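Notes from the lab visit at Gernarmont

I promised to the members who could not travel that I would write down what we saw at the Gernarmont open day on February 9, 2023. I am a teacher of electronics and not a researcher, so please forgive me if I simplify. My English is also from school, and Jytte Bech has corrected the worst of it.

Getting there

The building is a former dairy on the edge of Sekthorpe, 35 minutes by bus from the station. The sign on the road still points to the old entrance, and half of our group walked around the whole block. Coffee was waiting, which helped. Dagný Oddsson welcomed us and divided us into two groups. I was in the second one, with the stairs first and the basement last.

The question they work on

The group wants a robot arm to learn household tasks, such as putting fruit into a bowl or moving it to a tray. The usual way is to drive the real arm by remote control many times and record everything. It is slow, and the arm has to be present in the room. At Gernarmont a person takes a gripper in each hand and does the task directly, at home, at the speed of a person. A camera sits on the gripper itself, so the recording has the same view that the robot will later have from its wrist.

Maëlys Arnaud led this part, and she was very patient with our questions. Their collection, called Clistus, had 1,865 recordings on the day of our visit. They come from 45 homes. She told us that the number of homes matters more to her than the number of recordings. When they trained on many recordings from one kitchen, the arm worked well in that kitchen and poorly in the next one. With fewer recordings from each place but many places, the result in a new room was clearly better.

I asked if it would not be easier with a plain gray table. She said yes, much easier, and that this was the mistake of their first year. The model learned that everything which is not gray can be picked up. Now they look for the difficult surfaces on purpose, and she put one of the fruit recordings on the wall for us. On that tablecloth there is a printed papaya not far from the real fruit, also starfish and roses, and the cloth is glossy, so the window shines back from it. A person understands at once what is flat. For the model this is a hard lesson — she called it the best table in the collection.
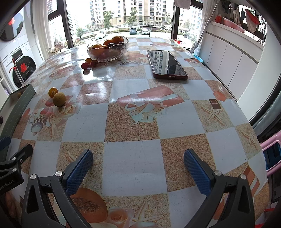 What the arm did in the basement

Downstairs Snædís Blöndal showed us the trained arm, built with parts from Þorgeirsson. It had a bowl, some lemons and a striped towel that it had not met in training. I saw it pick up four lemons without trouble. The fifth rolled away and the arm closed on air, waited, and tried again from the other side. It got it on the third try. In their own tests on new tables the arm finishes the task in nearly 97 percent of cases if the fruit is standing free. When two pieces touch each other the result is lower, and she did not want to give us a figure before June, when the next round of tests is finished.

Practical things

The visit is free but you must write in advance. Bring warm clothes for the basement. Photos are allowed upstairs only. The bus back goes once an hour and it leaves early, so we missed it and had soup in the bakery across the road, where they close at four.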